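Home Tickets Knowledge Base Spare Parts Contact Log out

Ticket 1136 — Toaster on kitchen counter trips the safety switch, also question about the cutting board

Status: Solved, left open for the board question
Product: Lamovel long slot toaster, dark grey
Site: Gredavden guest house, shared kitchen
Opened: 21 Aug 2018

Initial report

Good morning. I look after the shared kitchen of the Gredavden guest house and I am writing for help with our toaster. When a guest pushes the lever down, the toaster works for a short time and then the safety switch in the hallway goes off. With it goes the power for all the counter, so the kettle and the fridge stop also. I push the switch up again and everything comes back, until the next toast.

It does not happen each time. In the mornings it is more often. After lunch I can make two toasts without a problem, and the next morning the first slice of bread takes the power away.

We bought the toaster new in July, so it is still young. It has two long slots and we use it every day for guests, perhaps more than in a normal family home. I have read the booklet and it speaks only of crumbs and of bread that is too thick. It does not speak about the safety switch.

What I tried before writing:

Emptied the crumb tray. It was rather full, I admit.
Turned the toaster upside down over the sink, unplugged of course, and shook it gently.
Tried the other power point on the same wall. Same result.
Tried with no bread inside. It tripped on the first attempt and did not trip on the second.

Please tell me if I should bring it back to the shop or if there is something else to check.

Reply from support

Thank you for the clear report. Please stop using the toaster until we have gone through the following. A safety switch that goes off is doing its job, and it should not be held up or taped.

We need to know:

1. Does the switch trip if the toaster is the only thing plugged in on that counter?
2. Does it trip if the toaster is plugged in but the lever stays up?
3. Is the cord damaged, squashed or warm anywhere?
4. What stands near the toaster, and is anything wet used beside it?

Answer from the guest house

I have done the tests in the order you gave. For number one I had to unplug everything, and the fridge I moved to an extension lead from the dining room for this hour.

1. Toaster alone, lever down, no bread. I did it nine times with a pause between. No trip at all.
2. Toaster plugged in, lever up, the other things also plugged in. The switch went off once, while the kettle was heating. This surprised me very much, as the toaster was doing nothing.
3. The cord looks good over its full length. No cuts, no brown places, and it is cool when I touch it.
4. The toaster stands at the front part of the counter and the cutting board is right behind it. Guests cut their bread and sometimes fruit on the board, and they wipe the board and the counter with a sponge. So yes, wet things are used beside it.

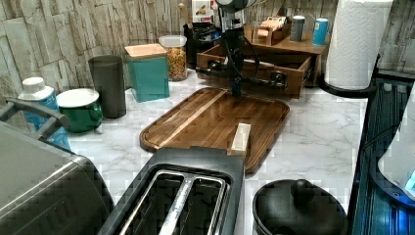 Attachment 1: toaster, cutting board and the wall behind the counter.

I should say that the counter is the white one with the grey veins and water is not easy to see on it. I find it mostly with my sleeve. The wall behind is uneven, with deep lines between the pieces, and I am always a little worried about what goes into these lines when somebody wipes too generously.

Reply from support

Thank you, the tests are very useful. Test number two changes our view. If the switch trips while the toaster is idle and the kettle is heating, the toaster may not be the cause, or not the only one. Each appliance with a heating element can leak a very small current to earth, more so when there is moisture inside. One alone stays under the limit of the switch, but two together can go over it.

Please do the same test with the kettle alone, then with the kettle and fridge, then with the toaster and fridge. Leave a few minutes between each one. Please write down also which power point you use.

Separately from this, the board is too close. The end of the toaster comes over the edge of it. When someone cuts fruit there, the juice runs in the groove of the board and comes out wherever the board is lifted, and the toaster is the first thing it meets. Please move the two apart. We recommend 20 cm of free counter on every side of the toaster.

Answer from the guest house

Done. I made a small table in my notebook and copy it below.

Kettle alone, left power point — trips, third boil
Kettle alone, right power point — trips, first boil
Kettle and fridge — trips, first boil
Toaster and fridge — no trip
Toaster, fridge and radio — no trip
Kettle alone, dining room — trips the other switch, for the dining room

The last line I did by my own idea, to see if the wiring in the kitchen was guilty. It took the power from the dining room at the moment the water began to make noise. So I think the kettle is our problem and I owe an apology to the toaster.

It also explains the mornings. In the mornings everybody wants tea and toast in the same moment, and in the afternoon it is only myself, and I drink coffee from the pot.

The kettle is a Vulis and it is older than the toaster by several years. There is a lot of scale in the bottom and, when I looked with a torch, a brown mark around the place where the element comes through. I cannot say how long it has been there.

Reply from support

Your conclusion is the same as ours. Please do not use the kettle again, not even in a different room, and do not try to seal the mark with anything. We do not repair kettles of other makers, but any local repair shop can measure it for you. For a kettle of that age a replacement is usually cheaper.

For the toaster we would still like you to do a last check before it returns to service. Leave it unplugged overnight with the crumb tray out, in a dry place. Then run it empty two times on the middle setting with a window open, and look at the switch.

Answer from the guest house

The toaster spent the night in the linen room with the tray out. Today I ran it two times empty, as you wrote, and then with bread for the breakfast. The switch stayed up. There was a small smell at the first run, I think from old crumbs, and none at the second.

The kettle went to Chu Electrical on our main street. They measured it at the counter while I waited and told me the element is finished. I left it with them for recycling and bought a simple one in the same shop. It has boiled all day without any trip.

About the arrangement of the counter. I have moved the toaster along and it has now its free space. The board I have put on the other side, nearer to the sink, and I wrote a card for the guests: "Please cut here — please toast there." We will see if they read it.

If I may, one more question, although it is not about a toaster. The cutting board is wood, made from strips of darker and lighter brown with one very pale strip. After these weeks of wiping and wet sponges, it feels rough and a bit furry along the groove. Guests also leave it lying flat when it is wet. Can I still save it or should I buy a new one for the kitchen? I would be sorry to lose it.

Reply from support

Glad to hear the power is staying on. We have marked the toaster as tested and without fault, and your warranty continues as before.

The board is outside our products, but a colleague here looks after a few of them at home and gives this advice. Let it dry standing on its edge for two full days, away from the heater. Sand it lightly by hand with fine paper, always along the strips, and with the paper folded over a finger for the groove. Wipe off the dust with a cloth that is barely damp and let it dry again. Then put on food-safe mineral oil, leave it overnight and rub off what has not gone in. Do not use olive oil or other cooking oil, as they go sticky and smell after some time. Repeat the oil when the wood looks pale or dry.

If you see a crack along a joint between two strips, or the board rocks on a flat counter, then it is better to replace it. Food stays in such cracks and no cleaning takes it out.

Answer from the guest house

Many thanks, also to your colleague. I checked the joints with my fingernail and found no crack. It rocks a very little on one corner, but I am not sure if this is the board or our counter. I will dry it first and test it again on the dining room table.

I will buy the oil on my next trip to town. Meanwhile the guests have a plastic board, and already one of them has asked me where the nice one is.

Please keep the ticket open until I have written about the corner.

Note from support

Toaster part closed, cause was the kettle. Ticket stays open at the customer's request, low priority.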